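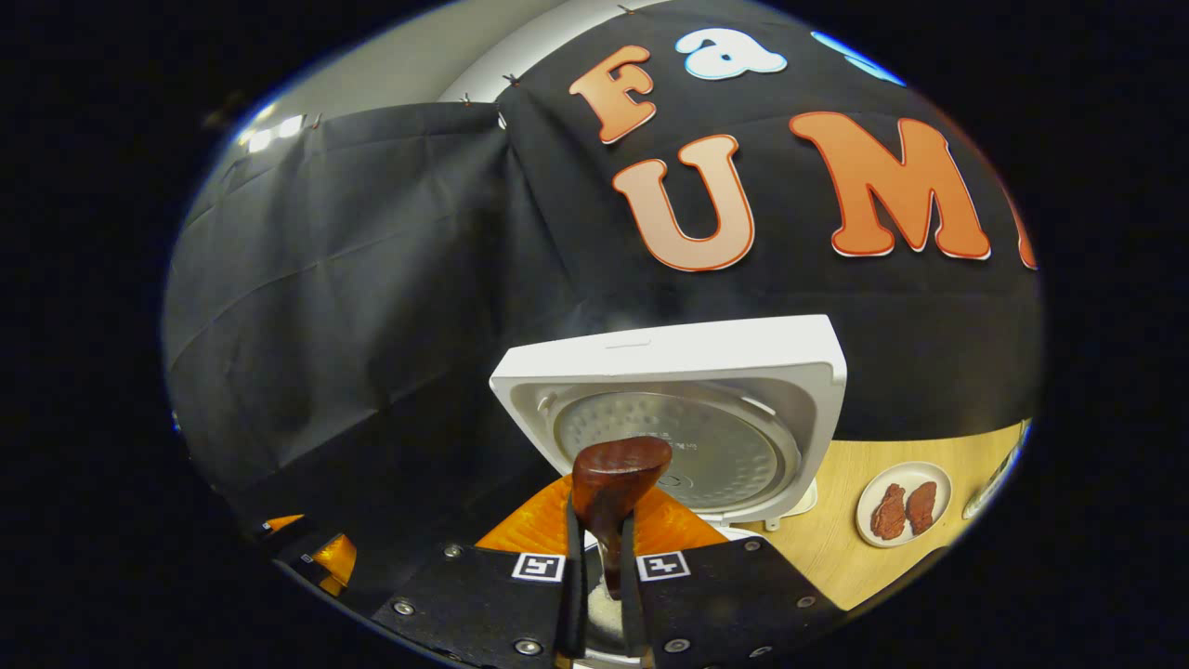 Re: Paddle marks on the inner pot

Hamisi Lema wrote:
> The pot in the Gedley kitchen has fine scratches at the 2 line.
> I suspect the metal serving spoon. Does anyone object to using
> only a paddle from now on? Also, what do people do about rice
> sticking to it?

No objection. We changed over at Drulcombe in August and have kept the metal spoons in a separate drawer. The paddle is a dark reddish-brown one with a glossy finish and a broad round head. The shape matters more than the color. A narrow head cuts into the grains and you end up pressing against the coating to get a full scoop.

On sticking: dip the head in cold water before the first scoop and again when grains start to build up. Shake it off first, or the top layer goes soft. Loosen the rice from the side of the pot inward, then fold from the bottom. Do not tap the paddle on the rim.

For reference, our usual batch is 800 g dry rice, rested 17 minutes with the lid shut before anyone opens it. Shorter rests gave us a wet layer under the lid and more sticking.

The inner lid should be wiped after each batch. Ours was being skipped, and the starch film dries hard.

I have not tried the Omness replacement pot. If Barasa still has one on the shelf, please post the inside diameter before ordering.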